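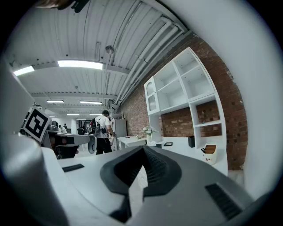

Backsteinwand, offenes Regal und Wellblechdecke: die Werkhalle von Clillell in Grakstead.

Clillell öffnet seine Werkhalle in Grakstead: 15 Tischplätze ab März

Grakstead – Ich geb's zu, ich habe mich sofort in die Decke verguckt! Weißes Wellblech, weiße Stahlträger, dazu die langen Leuchten, die sich bis ans hintere Ende der Halle ziehen. Als wir den Raum zum ersten Mal besichtigt haben, war mir klar: Da kommt mir keine abgehängte Decke rein. Und die rote Backsteinwand bleibt auch, wie sie ist (über Putz haben wir genau einmal gesprochen, das reicht).

Ab März vermieten wir hier 15 Plätze an langen Arbeitstischen mit weißer Platte, tageweise oder für den ganzen Monat. Wer näht, klebt, lötet oder Modelle baut, braucht Fläche – und die gibt es bei uns reichlich. Das hohe weiße Regal vor dem Backstein ist für alle da, einige Fächer sind noch frei. Gleich daneben steht mein Lieblingsstück, der Schrank mit dem Rundbogen und der Glastür. Den wollte unser Planungsbüro Vahidi eigentlich gegen etwas Schlichteres tauschen, aber da war mit mir nicht zu reden.

Geöffnet ist bis 19 Uhr, samstags wird noch überlegt. Die Monatsplätze sind für mindestens 2 Monate zu haben, 6 davon gehen an Leute, die gerade erst mit ihrem Handwerk anfangen. Bewerben kann man sich formlos, ein paar Zeilen zum eigenen Projekt genügen. Die Buchung läuft später über Retum, am Empfang liegen aber auch Zettel aus.

Wer vorher schauen möchte: einfach reinkommen, ich führe gern herum!

Jianhua Xu
Hallenleitung, Clillell
Pressefotos und Grundriss auf Anfrage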